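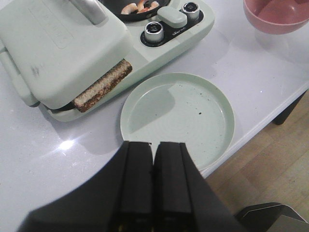

Posted in March | Print this post | E-mail this to a friend

Notes on a week of collecting grasps

Most of what I did last week was decide what to throw away. The policy we are training at Milton learns from demonstrations, and a demonstration is a person driving the arm through a task while the wrist camera and the joint positions get logged. Recording is the easy half. Sorting takes longer and decides more.

The breakfast set has been running since before I joined. Toast, plate, press, bowl. It is a good set for contact with hard, shiny things, and a bad one for almost everything else. A plate rim either sits between the fingers or it does not. Glare on the white tabletop moves with the arm, and the older model used to treat a bright patch as an edge and close on it. We could have changed the lights. Atif Durrani argued for leaving them alone and recording at different hours, so the glare would fall in different places, and that is what we do now. The first batch starts at 7 in the morning.

Crumbs stay on the plate between episodes unless the task is cleaning. I was against this at first. A clean plate every time gives you a model that has only seen clean plates.

The other set is soft goods and floor mats, and it is where most of my rejected episodes come from. Soft things have no single correct finger gap. Elba Retamal closes until the cloth bulges past the tips. Siebe Vandenberghe closes until the motor current rises, and then a little more. Both hold. Averaged together they give a grip that is too wide for one kind of object and too tight for the other. For now each episode carries an operator tag, and I train with the tag as an input.

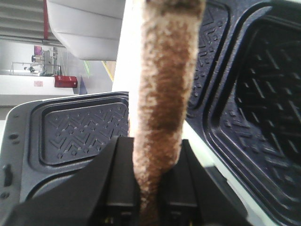

Brown plush between the fingers, with patterned rubber mats on both sides.

Camera focus is a related problem. The lens is set for objects near the fingertips, so anything tall and held upright goes blurry toward its far end. I tried dropping those episodes and then put them back. The robot will have the same lens when it runs alone.

The rejection rules as they stand:

- Drop an episode if the operator lets go and regrasps more than 4 times.
- Drop it if the log has a gap longer than 12 frames.
- Keep failed grasps, but label them. Ans De Haan wants these for the success classifier.
- Keep slow episodes. Trim the idle part at the start only.

The last rule is newer than the others. We used to trim idle time everywhere, and the model learned to never pause before contact, which is exactly where the good operators do pause.

Batches are 16 episodes, then a change of operator. Past that, people get fast and stop correcting small errors, and the corrections are the part I want. Floor Segers has a script that plots path length against episode number, and the drop near the end of a long session is easy to see.

Next on my list is the object order. It is still fixed within a batch, and I suspect the model can guess the next object from where the last one was left. I plan to shuffle it on Sunday, retrain overnight and compare on the held-out soft set.

Print this post | E-mail this to a friend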